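Hutside Walking Club
Minutes of the December planning meeting

Present: Clodagh Hanrahan (chair), Mārtiņš Luik (minutes), and fourteen members. Apologies were received from the Paulauskas family, who sent along their route notes and a very good poppy seed cake.

Meeting opened at 7:05 p.m.

1. Last meeting's minutes
Approved with one correction. The spring walk finished at the mill, and the bridge was only where we stopped for lunch.

2. The year so far
Clodagh read out the mileage total from the log book, and there was a real cheer in the room. Members walked 3,860 miles between them this year, our best ever! The Rodier Ridge weekend made up a big part of that, and everyone who went said they would happily do it again, even the second climb. Mārtiņš reminded members to write up their walks within the month, as the October pages had to be pieced together from memory.

3. Money
The balance stands at $800 after paying for the hall and the first aid refresher. No large bills are expected before spring. Dues stay the same. Agreed by all.

4. Winter walks
There will be 3 walks before the spring program starts: the reservoir loop, the old rail line, and the Paulauskas route over the back of the hill. The last one is new to us and looks wonderful on the map, with nearly 800 feet of climbing and a long easy ridge afterward (bring a windproof layer, it is open the whole way). Start time for all of them is 8:30 a.m. at the lower parking lot. Mārtiņš will walk the Paulauskas route ahead of time to check the stile at the north end, which was broken when he last passed it.

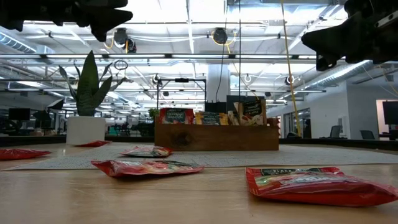 Food for the long walks took up more of the evening than planned, and it was a great discussion. At the moment people bring their own and it works fine until hour five, when half the group is hungry and the other half is carrying too much. Clodagh suggested a shared snack bag for each leader, filled from club funds, and the idea was very popular. Several members wanted packets like the red ones on the table, which lie flat and would slide down the side of a pack. Others spoke up for nuts, dried apricots, and proper sandwiches. It was agreed to try the shared bag on the reservoir loop with a mix of sweet and salty, and to ask about allergies on the sign-up sheet. Wrappers go home with us, as always.

5. Gear
The two Braltix group shelters were unpacked and checked. One is in fine shape. The other has a small tear near the window, and Mārtiņš has repair tape and will patch it. The spare headlamps need batteries. A member offered two pairs of trekking poles to the loan box, gladly accepted.

6. New walkers
Four people came along for the first time this fall and all four have signed up again, which is fantastic. Clodagh would like one short, slow walk every month so that newcomers have somewhere easy to start. Leaders are needed for February and March. Names to Clodagh, please.

7. Any other business
The question of dogs on the rail line walk came up again. Dogs are welcome on a leash. Sheep may be in the last two fields.

Actions
Mārtiņš: check the stile, patch the shelter, buy batteries.
Clodagh: fill the snack bag, draft the sign-up sheet, return the cake tin.

Meeting closed at 8:50 p.m. Next meeting in January, same room, 7 p.m.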